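How to Request Body Camera Video from Your City Police

If you or a family member was stopped, searched or hurt by an officer, the video may be the most important record you can get. I went through this process in Ustberg last year, and I write down the steps as I learned them. Rules differ from state to state, so please check yours.

Step 1. Write down the details
Note the street, the time of day and the badge number, if you have it. In my case the stop was on Duron Street, a little after 9 p.m. The records office will search by these details.

Step 2. Send a written request
Ask for "all body-worn and dashboard video" of the incident. Include the report number. Keep a copy of your letter – I keep mine in a folder in the kitchen, together with the receipts.

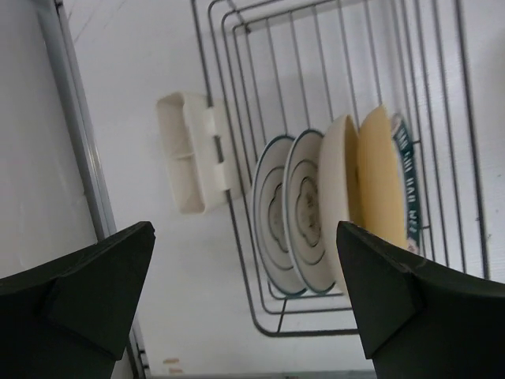 Step 3. Wait, but follow up
My first answer came after 16 days. It said only that the request was received. I called again on day 52, and after this call things moved faster.

Step 4. Read the answer carefully
The office may refuse, or it may send a video with blurred parts. They must normally tell you which law they use for this. I received 12 minutes of video, with the sound removed in two places.

Step 5. Appeal
You can usually appeal in writing. The deadline is often short, so look for it in the refusal letter. The legal clinic on Smadi Avenue read my appeal for free.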